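About Wilberg

Print this page | E-mail this page

We collect examples of hands doing ordinary things, and we sell them to people who are teaching machines to do the same.
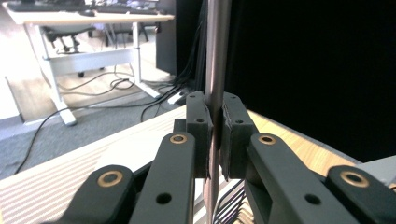

Wilberg began when Annag Dunbar and Gervasio Toledo tried to get a robot arm to unload a dish rack. They wrote rules for it. The rules were excellent, and the arm followed every one of them straight into a mug. After a winter of this they gave up on rules and started recording themselves doing the job, over and over, with a gripper held in the hand. The learning system did better with a box of examples than it ever had with Gervasio's flow charts, a fact he has taken quite well.

These days the company is bigger and the work is much the same. A collector picks up a hand-held gripper with a camera on it, does one small task from start to finish, puts everything back, and does it again. A usual order is 200 takes of one task. Our first large one, a set called Findis, called for 2,000 and we delivered 2,007, owing to a disagreement over who was keeping the tally. The client kept the extra seven and has never mentioned them.

What we look for in a take is harder to explain than you might think. Smooth is good, but a set where every grasp is perfect teaches a machine very little about what to do when one isn't. So we keep the fumbles, provided the collector recovers, and we label them. Zihan Qian runs labeling and has strong views on the difference between a slip and a regrasp. There is a four-page guide. New collectors read it on their first morning and again, with more feeling, on their second.

We also move things around. Tables get shifted, lights get changed, and the object never starts in the same place for long. A system that has only seen one corner of one room will be very good at that corner.

Struan Moncrieff builds and repairs the grippers. Kenneth Leckie checks every take before it leaves the building, at regular speed – he has been offered double speed and declined. Annag talks to clients. Gervasio still collects two mornings a week and is, by his own labels, our leading source of fumbles.

We take on new collectors each October. No background in robotics is needed. Patience is, along with a wrist that doesn't mind repetition and a willingness to be outperformed one day by something you trained.

More from Wilberg

Balto: 200 takes with one drawer
Slip or regrasp? The labeling guide, revised
The Uddin set: folding towels, then unfolding them
Collector openings for October

Contact us | © Wilberg. All rights reserved. | Back to top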